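A Place for Every Peg

The pegboard puzzle is the oldest toy in the box and the dullest to look at. You have a piece. You have somewhere to put it. A toddler gets the idea in under a minute and then spends a year refusing to do it your way.

I have been thinking about this more than a grown adult should, ever since a kit from Davavden arrived in September and took over the far end of my dining table. It came with a flat white board, a set of white plates, and blue parts small enough to vanish into a rug. The instructions ran to one page, most of it diagrams of arrows. I assumed I would be finished before the coffee was.

I was not. The plates are the trouble. A white plate on a white board is a polite sort of camouflage, and the first evening I laid one down, looked away to find my glasses, and had to pat the board to find it again. The blue parts at least have the decency to be blue.

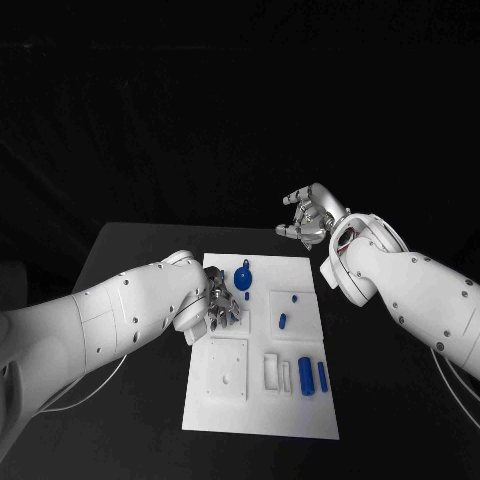
Mfinanga, who has owned the same kit for longer than I have, says the mistake is starting with the blue. Get every plate down first, leave the parts in a saucer, and don't touch the saucer until the board has stopped moving. I did it that way the second evening and hated how well it went.

People who enjoy this sort of thing talk about it the way others talk about pie crust. There is a school that works from the top left corner, as if reading, and a school that starts in the middle and spreads. There is a forum, naturally. Its longest thread has 362 posts and concerns the proper color of the surface underneath. (Dark and matte won. The losing side has not taken it well.)

I will say this for the dark table: it helps. My own is honey pine with a water ring the size of a grapefruit, and a white board on it looks like a napkin somebody forgot. I bought a charcoal mat for 7 dollars and felt, briefly, like a professional.

Then come the pegs. A peg that stands up by itself is a small gift, as you can take it from above without chasing it. A peg on its side rolls, and it rolls toward whichever chair is hardest to get under. By the third evening I was standing mine upright along the right edge of the board before I did anything else, in a row as neat as a wedding party. Five went in without complaint. The sixth I found in my slipper.

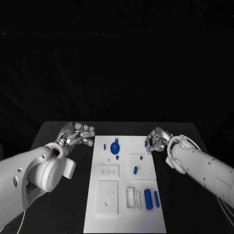
What to buy, if you must

The Davavden kit is the one to start with. It costs 64 dollars, the board lies flat, and the box closes again once you've opened it, a courtesy I no longer expect.

Drindo makes a larger set with a carrying case. The case is lovely. I used it for my knitting.

Akau sells replacement pegs in bags, and you will want a bag. Check your slippers first.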